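Teleop Demo Days at Tallindale - FAQ

Last updated 22nd January. Quick answers, we get the same emails a lot. Anything missing, ask at the desk.

What am I signing up for?
Driving a two-arm robot by remote control while it records. You do a household task through it, start to finish, then do it again. And again. The recordings go to training. Laundry is the main one right now, dishes later in January if the sink gets plumbed in.

Do I need experience?
No. Gamers pick it up fast, so do people who sew. First session is mostly practice and none of it counts toward the total.

How long is a session?
3 hours with breaks. Take the breaks. Your wrists will tell you.

Remote control or by hand - whats the difference?
By hand means you grab the arm itself and move it through the motion. We do that at the Cudby site, on the small arms only. Remote means you sit at the Kopecký rig, hold the two handles and the robot's arms copy you. Tallindale is all remote. Don't grab the arms here, even if it looks stuck. Call someone.

What does the laundry task look like?
Door open, clothes out of the drum, clothes in the basket. One piece at a time if you can manage it. Darks are harder than you'd think, black fabric against a shadowy drum is tough to judge on the screen. Go slow near the lip.

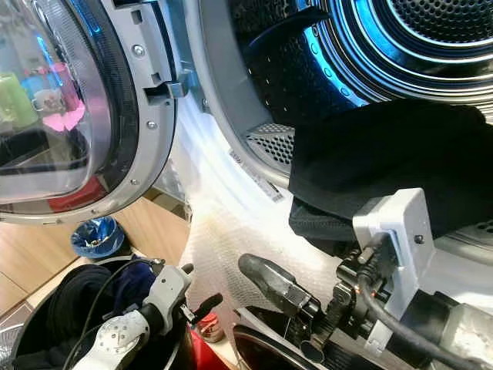 Dryer task, both grippers at the open door. Dark garment over the lip, basket lower left.

Which hand should I use?
Either. Most people reach in with the right and keep the left low near the basket. Lefties do it the other way around, fine by us. Please don't switch halfway through a run though.

I dropped something. Start over?
No! Pick it up and keep going. Recoveries are useful. Only stop the run if the thing is out of reach or the arm has faulted.

What makes a run get thrown out?
Long pauses with nothing moving. Hitting the door glass. Sock left in the drum and you pressed Done anyway. Also talking to your neighbor and forgetting you're holding the handles - happens every week.

How many runs do you need?
Target for the dryer task is 1000 good ones. A decent operator gets around 22 in a session. Your count shows up in Clakex under My Runs, usually by the next morning.

Clakex says "pending" forever
Log out, log in. Still pending, send us the run number. Not a screenshot of the whole page please, just the number.

Can I feel it when the gripper closes?
A little. There's a buzz in the handle but it's the same buzz for a towel or a T-shirt, so watch the fingers on screen. Squeeze till the cloth moves with you, then lift.

Is my voice or face recorded?
No mic. Cameras are on the robot and pointed at the work, your chair is behind the partition.

What should I wear?
Whatever. Long loose sleeves catch on the handles so roll them up. Closed shoes if your going past the yellow line.

Where do I park?
Lot behind the building, door 43. Buzz and wait, it's a slow door.

Can I cancel?
Yes, up to the night before, in Clakex. After that please call so we can give the slot to someone on the waitlist.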